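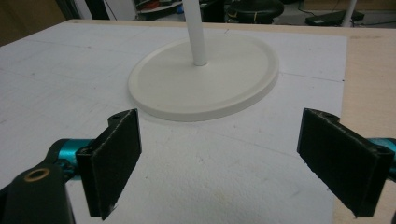 The white stand on the white board, between the two fingers of the gripper.

I promised in May that I would write something about how the collecting goes, and then I did not write it. So now I try, with a cup of tea and a sore wrist.

For those who are new: I gather examples for Dasus, which is our small learning system. It watches what a hand-held gripper does and should learn to do the same with an arm. My part is the hand. I hold the gripper, I bring the fingers to an object, I close, I lift, I put it back, and I press the button. Then again. A good evening gives 32 examples that I would show to another person. The total is now 249, and the plan from Vuscombe says I need 150 more before we train the next version.

The colour of things was this month's lesson. My first set was all made with dark objects on a light surface, and Dasus became very sure of itself. Then we gave it a white object on the same white board and it closed the fingers on air, a good hand's width too far to the left. So I am now doing the difficult case on purpose. The stand has a flat round base and a thin pole, both off-white, and the board behind is nearly the same colour. Even my own eyes get tired of it after an hour. The small shadow under the rim of the base helps me, and I suspect it will help the system also, but I would not like it to learn only the shadow. For this reason I move my desk lamp after every 25 examples and write the position in my notebook.

I draw thin pencil lines on the board to know where I put things. In the beginning I was placing the object always in the same spot without noticing it, because my arm likes that spot. The lines are faint and I hope they do not matter for the learning. Kárason, the shop where I buy my boards, sells also a grey one, and I will try it for the next set.

The pads on the fingers have frayed edges. I have new ones from Hilis in the drawer, but I don't want to change them in the middle of a set, when the examples before and after would not look the same. When this set is complete I change both on the same evening.

One more thing that I learned slowly: keep the failed grasps. I was deleting them at first, out of pride I think. Now they go in a separate folder with one line of text each, like "too high" or "touched the pole first". Next time I will write about how I sort that folder, if my wrist allows it.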